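Tabletop sorting

Tabletop sorting is the separation of mixed household items into open containers on a desk or table. It differs from drawer or shelf storage in that the containers stay in view and within reach. Rectangular woven baskets are the usual choice.

Container size

Baskets are normally used in pairs of unequal size. The larger takes the bulkier category and stands nearer the front edge; the smaller goes toward the back.

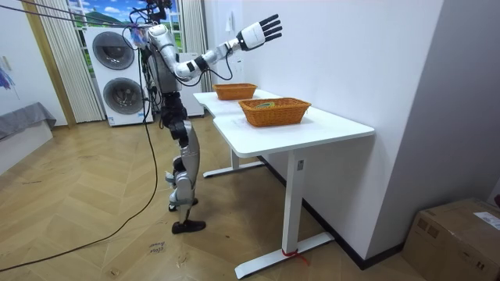 A rim of even height makes it easier to lift a full basket. Sloped sides allow empty baskets to be nested, at the cost of some floor area. The Ullitz pattern, 9 inches wide at the base, is an early case of the sloped form.

Placement of loose items

Items are first set down singly on the surface. Round fruit such as peaches and apples rolls easily and is best kept clear of the table edge.

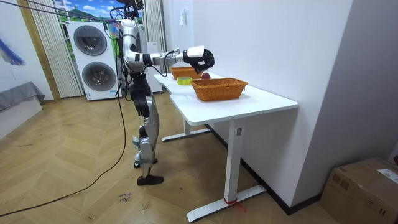
Labeling

A category name may be written by hand next to the basket - "fruits", for instance - or on a card tied to the rim. Gladys Muñoz, in a March survey of 327 home desks, recorded lowercase single-word labels as the most common type.
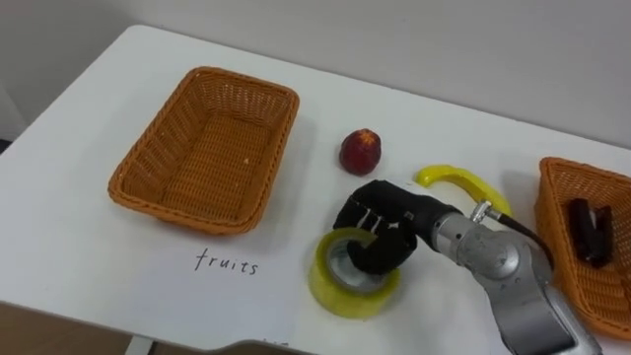

Non-food items, including rolls of packing tape, are assigned to a separate container. Bananas may share a basket with firmer fruit but are placed last - they bruise under weight.

Bowls and other open ware

Small bowls are treated either as items to be sorted or as secondary containers. The Paucar method allows only the first use. 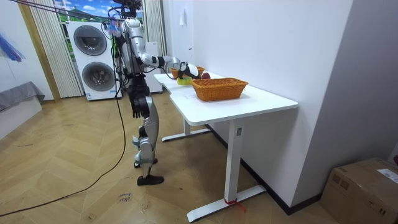

See also

Basket weaving
Desk organization
Fruit storage

Last revised 11/2/19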